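How to Put Together a Board for an Open Design Competition

Most open competitions in landscape and urban design ask for a single board and a short written statement. These steps follow the way our studio at Folloveo prepares an entry.

Read the brief twice before drawing anything. Copy out the submission limits and pin them up. For the Skanudstead waterfront call, the statement was capped at 600 words and the site measured 2,258 square meters. Both numbers went at the top of our working file.

Pick one idea and write it in a sentence. If two people on the team write different sentences, keep talking.

Choose the main image next. It should take up half the board or more. Chie Yoshida blocks it out in gray first and adds planting and people once the view is settled.
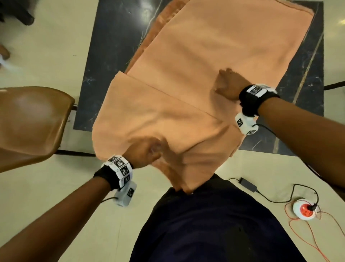 Add a plan and one section. Draw both at a scale the brief accepts, with a north arrow on the plan. Leave out street names that don't help the reader find the site.

Keep captions short and set them all in the same size. Print the board at full size and read it from across the room. Anything you can't read from there is either a caption or a mistake.

Give the statement to someone outside the project. Olga Valcárcel reads ours and marks every word she would not use on a site visit.

Export the file the evening before the deadline, check its size against the limit, and upload it in the morning. Save the confirmation email with the entry number.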